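**October, open day notes (mine, plus bits people told me at pack-up)**

Writing this up while my feet still hurt. Best open day we've had, by a long way. I'm putting everything down in the order I remember it, so apologies to Gergely, who likes things in the order they happened.

Doors at 10. We'd planned on a slow first hour and had people on the stairs by ten past. Mariann had the sign-in sheet and says almost 300 through by the end, which is a lot for our corridor. Two school groups, a bunch from Cladstead (they brought their own lanyards!), a few parents with prams, and a retired plumber who stayed for most of the afternoon and was the best visitor of the lot. More on him below.

**Kitchen bench demo**

This was the one I was nervous about. The arm was running Vida, the version from before Gergely's weekend changes, because I wanted the one I knew. The plan was short runs at the sink area: go to the tap, come in alongside the spout, get to the handle, back off to home. Visitors could pick the start position from a set we'd tested. I'd set the speed down to 35 percent in the morning and left it there all day. Ferenc thought that would bore people. It didn't! Slow turned out to be the thing they liked, I think because you can see it making up its mind. One kid whispered "go on, go on" at it through an entire approach and then got the whole front row doing it.

We had the wrist camera up on the big monitor beside the bench, and I'd do that again every single time. Half the crowd watched the arm and half watched the screen, and then they'd swap. Malachy's idea, credit where it's due.

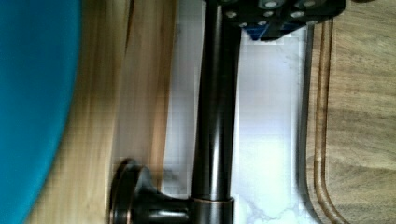 Numbers for the log: 21 runs in the public sessions, 17 clean. Of the four that weren't, two were me pressing stop too early (nerves, the arm was fine), one was a planner timeout, and one stopped short of the handle and just sat there. I'd like to look at that last one properly. My guess is the glossy dark finish. The tap is close to black and it picks up a pale stripe of reflection down the column, and I've wondered for a while if the edge finder grabs that stripe and calls it the side of the spout. No proof yet. I saved the run under "sat there" in the shared folder, please don't tidy it away.

Back to the plumber. He watched three or four runs with his arms folded and then asked why we were coming at the handle from that side. I said that was the side the planner liked. He said he'd never put his hand there in a real kitchen, you'd knock whatever was standing on the bench, and you want to come in low and from the end of the lever. So in the gap before the next session I taught it a waypoint the way he'd described, and it looked much more natural. I only got two goes at it, both fine, both counted in the 17. I'd love to try it properly. I got his phone number and he's happy to come back on a quiet day.

Questions people asked that I want to have better answers for next time:

- How does it know how hard to push? (I waffled.)
- Can it tell hot from cold? Not in this setup, and I should've just said so straight away.
- What happens if somebody moves the tap? Good question, and I'd like to turn it into a demo.
- Does it get sick of it? From a six-year-old. Leonie told her we give it lunch off, and that was true, we powered down from 12:30.

**Other stations**

Leonie had the sorting table with the Helov feeder. It jammed once, before noon, and she cleared it in front of a school group and explained the jam while she did it. They clapped. She says the jam was the same as last month's: a part on its side at the mouth of the chute. She wants to file the lip back a bit and I say go for it.

Ferenc ran the teach-by-hand corner, where people could drag the small arm through a shape and have it played back. Constant line, all day. Most popular shapes were hearts and people's initials. The playback drifts if you start too far out, and he reckons it's the joint friction numbers being stale. I'll help him redo them, it's an afternoon's work for two.

Gergely did the talk twice. The second one was much better, he dropped the architecture slide and used the time for questions. Keep it that way, please!

The Cladstead people spent ages with Malachy going over the cable routing and asked if they could see the Grireck mount with the cover off. He showed them. They do theirs with a loop at the elbow and say they haven't had a cable failure since. Ours goes every few months, so I'm keen to copy it. They've offered to send drawings.

**Things that went wrong or nearly**

Monitor went to sleep in the middle of the 2 pm session. Screen saver setting, my fault, fixed.

Floor tape lifted at the corner by the door. Use the grey cloth tape next time, the yellow stuff is useless on that lino.

We ran out of safety glasses in the kids' size and had to swap them between groups with a wipe-down, and that held up both school visits. Mariann is ordering more.

My voice went at 3. Two people per bench from now on, so one can talk while the other drives.

**To do**

- [ ] Replay "sat there" with the edge overlay switched on (me)
- [ ] Try a diffuser over the bench light and see if the stripe on the spout softens (me, Malachy)
- [ ] Low approach from the end of the lever, a proper set of runs, Vida old and new
- [ ] Friction numbers on the small arm (Ferenc, me)
- [ ] Feeder lip (Leonie)
- [ ] Elbow loop once the drawings arrive (Malachy)
- [ ] Ring the plumber

Leftover sandwiches are in the downstairs fridge. The egg ones should go first.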